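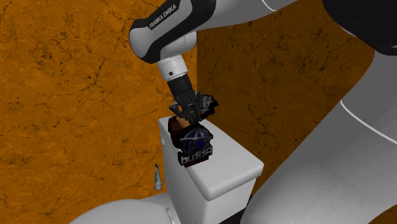
White toilet, orange walls. Left wall is the brighter one.

Small bathroom color – keep the orange or go pale?
Posted in: Paint and Finishes

tilebucket54
We bought a house in Brimau in March and the downstairs half bath is orange. Textured finish, two walls meeting in a corner behind the toilet, one of them much darker than the other. I have been going back and forth on it. My wife likes it. I think it makes the room feel like the inside of a pumpkin. The fixtures are plain white and staying. No window. What would you do with a room this size?

grout_and_about
Pale, every time. A half bath with no window needs all the light it can get. I did mine in Pimico eggshell, a warm off-white, two coats over their primer. It covered a dark red with no bleed. Took 4 days with drying time because I was doing it after work.

marlow_s
I disagree with the above. White paint in a room with no window doesn't look bright, it looks gray. There is no daylight to bounce around. A small room you spend five minutes in is the one place you can get away with a strong color. I would keep the orange and change the bulb.

tilebucket54
What bulb? The one in there now is whatever the last owner left.

marlow_s
2700K if you want it cozy, 3000K if you want to see what you're cleaning. Anything cooler will make orange look muddy. Check the CRI too, 90 or better.

grout_and_about
I've painted 12 rooms in three houses and never once wished I had gone darker. But it's your bathroom.

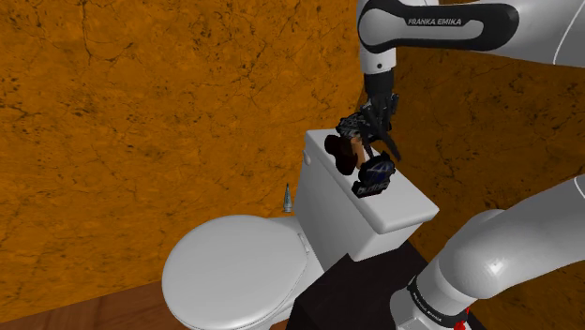
kettlehole

Before anybody picks a color, find out what the finish is. The pattern in the orange looks like cracks. If that's a decorative plaster with the veining put in on purpose, you can leave it or skim it. If it's old paint letting go, new paint on top will let go with it. Press a strip of tape on hard, pull it off fast and see what comes away. Do it in three or four places, and do one down low behind the toilet.

tilebucket54
Did the tape test tonight at 9:30. Nothing came off on either wall. It feels smooth when I run a hand over it, so I think it's a finish and the cracks are part of the look.

kettlehole
Good. Then it's probably a polished plaster with wax on it. Paint won't stick to wax. You'd need to strip it, scuff it, and use a bonding primer. That's a weekend of work before you open the color.

hallway_dan
We had a similar finish in our entry and got a quote from Sukprasert to skim and repaint the whole ground floor. It was $2833. We kept the finish.

grout_and_about
That's high for skim coating unless the ground floor is huge. Did it include the ceilings?

hallway_dan
Ceilings and trim, yes. Still more than I wanted to spend on something that wasn't broken.

marlow_s
Another vote for leaving it. If the two shades bother you, ask at a plaster supplier about a tinted wax. Uravmont sells one in small tins. I used it on a fireplace surround and it took the contrast down a little. Try it in a corner first.

grout_and_about
Tinted wax in a bathroom? I'd be worried about cleaning products lifting it.

marlow_s
It's a half bath, no shower. Mild soap is fine on it. I wouldn't spray bleach on it.

tilebucket54
OK. Plan for now is a 3000K bulb and leave the walls until fall. I'll look at the wax for the darker side. My wife says thank you to marlow_s.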